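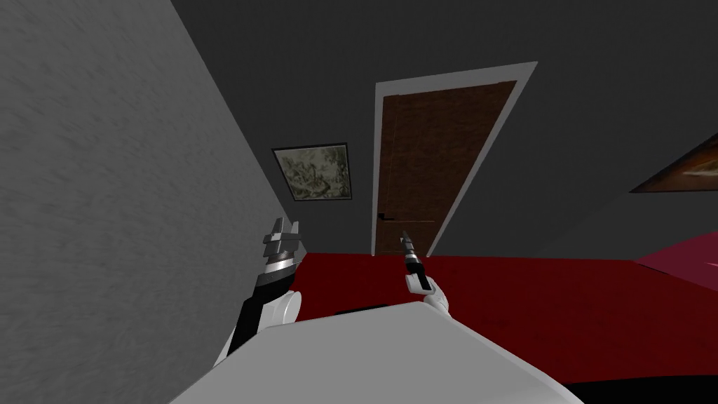
A closed door, in a room that exists only inside a computer.

Kids' Corner > How Stuff Works
Reading time: 2 minutes

How does a robot open a door?

You don't think much about doors. A robot has to, and its thinking is done by software, a set of instructions for a computer.

First comes perception. The software looks for the door and then the handle -- a small dark shape on a big brown one.

Next comes planning. Where should the hand go? The program tests many paths and drops any that would bump the wall.

Last comes control, which tells each joint how far to turn.
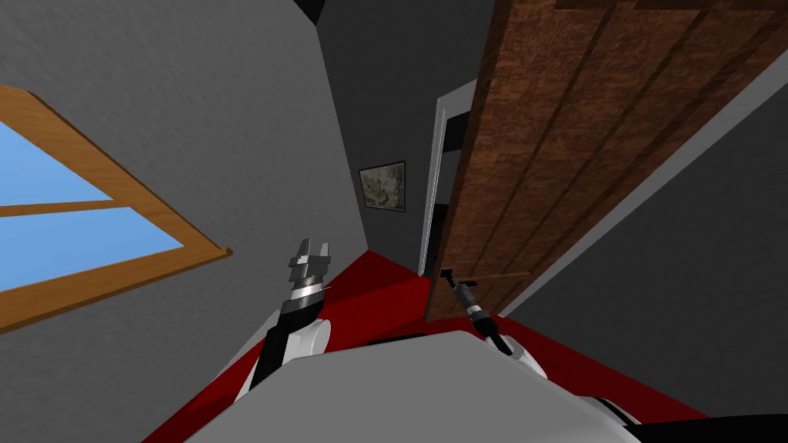

The right gripper at the handle. The left one stays open.

At Drodeo, programmers practice in a simulator, a kind of pretend world. Lurdes Sequeira ran her door program 145 times there. It failed 73 times before she changed how the arm reached. A crash in a simulator breaks nothing, and she can start again right away.

Comments

Anas Shehata: My class read this. They want to know if it can do round knobs.

mia_age_8: why is the room tipped over

Clonham Library: We're adding this to our September reading table.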